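Chapter 5
Working Rules for Manipulation Cells That Handle Cloth
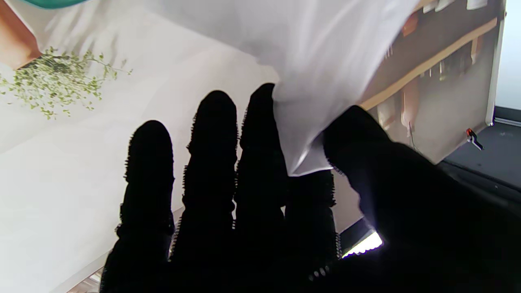
5.1 Scope of the chapter

Chapters 3 and 4 dealt with rigid parts. A rigid part keeps its shape when it is held, so its position after the grasp can be worked out from its position before the grasp. Cloth does not allow this. A sheet held at one corner takes a shape set by its weight, its stiffness and the folds it already had, and the shape changes each time the hand moves. Most rules written for rigid-part cells therefore need to be restated before they are applied to cloth.

This chapter covers cells in which a multi-fingered hand grips, lifts, moves or folds a single piece of fabric on a tabletop. It sets out rules for the hand and its covering, for the background and lighting, and for the record kept of each trial. Cutting and sewing are outside the scope. So is any task in which a person holds the other end of the cloth, which is treated in Chapter 8.

After working through the chapter, the reader should be able to write a cell sheet for a cloth task, set a grip limit and defend it, and decide whether a given trial may be counted.

5.2 Terms

Pinch. A grasp in which the fabric is held between the thumb and one or more opposing fingers, with no support from the palm.

Gather. The bunched part of the fabric inside and next to a pinch.

Free cloth. All fabric outside the gather.

Slip. Any movement of the gather relative to the fingertips after the grip has been declared closed. Slip is reported as a length along the fabric and not as a change in finger position.

Cell sheet. The signed document that fixes the arrangement of a cell for a series of trials.

Note that "gather" is used differently in the garment trade, where it means a sewn feature. Readers coming from that field should take care with the Jelen tables in Appendix B, which use the sense given here.

5.3 Rules for the hand

Rule 1. The hand covering is part of the hand. A glove changes fingertip friction, fingertip thickness and the point at which contact is first sensed. A grip limit found with a bare hand may not be carried over to a gloved one, or the reverse. The covering shall be named on the cell sheet by material and by the date it was fitted.

Rule 2. A worn covering shall be replaced before a series begins and not during it. Fuzz on a knitted surface is acceptable if it was present when the grip limit was set. Loose threads long enough to catch in the cloth are not.

Rule 3. The grip limit shall be set from the weakest fabric in the series. The usual method is to close the pinch on a test strip, raise the force in equal steps until the strip shows a permanent mark, and take 80 percent of the last force that left no mark. Thin fabrics may show a mark only when held against a light, and the inspection shall be done that way.

Rule 4. Fingers not used in the pinch shall be given a fixed posture. A finger left idle without a commanded position can drift into the free cloth and carry part of its weight, which hides slip.

5.4 Rules for background and lighting

A cell may be fitted with a printed backdrop in place of a built room. This is cheap and easy to change, but it brings its own faults. A printed shelf has no depth, and a depth sensor will report the plane of the panel while a color camera reports a shelf. The two readings disagree, and software that trusts the color camera may plan a path through the panel.

Rule 5. The plane of every backdrop shall be entered in the cell model as a solid surface. Clamps and frame edges that stand forward of the plane shall be entered separately.

Rule 6. Backdrop panels shall be fixed so that they cannot shift when the table is bumped. Spring clamps are permitted. Their positions shall be checked at the start of each shift.

Rule 7. White or pale cloth shall not be judged by color camera alone against a white or pale part of a backdrop. Where the edge of the cloth cannot be separated from what lies behind it, the operator shall change the panel or use a second view.

Rule 8. A lamp within view of a wrist camera shall be noted on the cell sheet. A bright source behind a dark hand lowers the detail that can be recovered from the fingers, and exposure settings chosen for the fingers will usually wash out the fabric.

5.5 Counting a trial

A trial begins when the hand leaves its rest position and ends when the cloth is released or an abort is called. It may be counted only if the cell matches its sheet throughout. In the Illthorpe series, discussed in Section 5.7, 26 trials were struck out after a panel was found to have been changed without a new sheet. The grasps themselves were sound. The trials were struck out all the same, and Exercise 3 asks the reader to argue whether this was correct.

The next section works through a complete cell sheet, beginning with the entries for the hand.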